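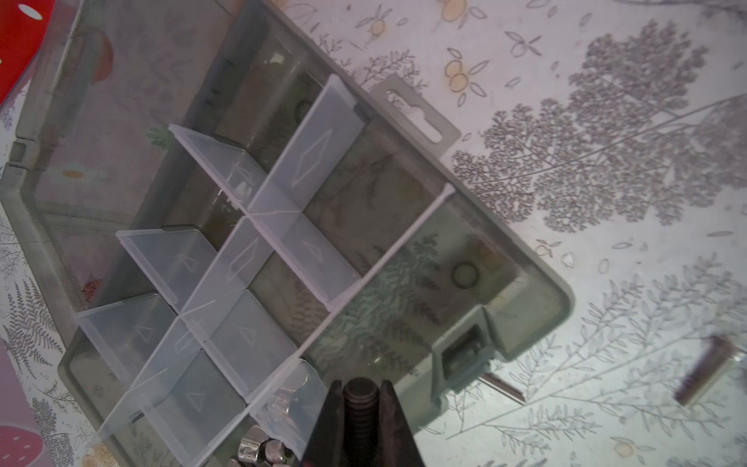
Sorting screws. That's my test now. Forget the backflips, forget the folded shirt in the launch video. Give the thing a bolt and a divided plastic box on somebody's tablecloth and let me watch.

I say this as a man who did it for a living. Hardware counter, Wuvthorpe, 269 bins along the back wall, and every evening the same job: whatever customers had dropped in the wrong place went back in the right one. Dull as paint. A kid could do it after one evening. So why can't we buy a machine that does?

Aldo Sartori thinks we nearly can. He runs the repair shop at Tutesora and we argue over this most weeks. His line is that arms are cheap, cameras are cheap, the software is getting better every month, give it till November and he'll have one on the bench. He said November last year too.

My line: the gripper is the easy half. A pair of jaws can hold a bolt by its threads, head up, straight as you like. Fine. Now which compartment? See-through dividers, see-through floor, a leaf pattern on the cloth coming up through the plastic. I have trouble seeing where one cell stops and the next begins and I have had sixty years of practice at looking. A camera has to find a clear wall against a printed fern. Then get the bolt down between two of those walls without clipping either one. Then let go, and have it fall over in the right cell.

And that's one bolt. What about the pin that's lying out on the cloth? Thin little thing. You or I would press a fingertip on it, drag it to the edge of the table, catch it. Takes a second. We don't even think of it as a skill. Jaws don't have an edge-of-the-table trick unless somebody has taught them one, and then you need another for washers, which lie flat and are worse.

People tell me factories solved this years ago. They did, sort of. The line at Chuensuk that packs fastener kits does 4,000 an hour, never drops one. But every part comes down the same chute facing the same way, and the table is bolted to the floor. Nobody throws a flowery cloth over it. Take away the chute and the whole line is scrap. A kitchen has no chute. Neither does Aldo's bench, God knows.

So can machines do chores yet? Some, slowly, with a person standing close. I watched a demo arm from Cuvach put away 52 mixed parts in 90 minutes. Two went in the wrong place and one went on the floor. I could of done the lot before my coffee was drinkable.

But I stayed for the whole 90 minutes, I'll admit that. It missed a wing nut four times and got it on the fith, and I caught myself leaning forward in the chair. Aldo has not let me forget it.

I'd still not pay for one. Ask me when it can pick up the pin.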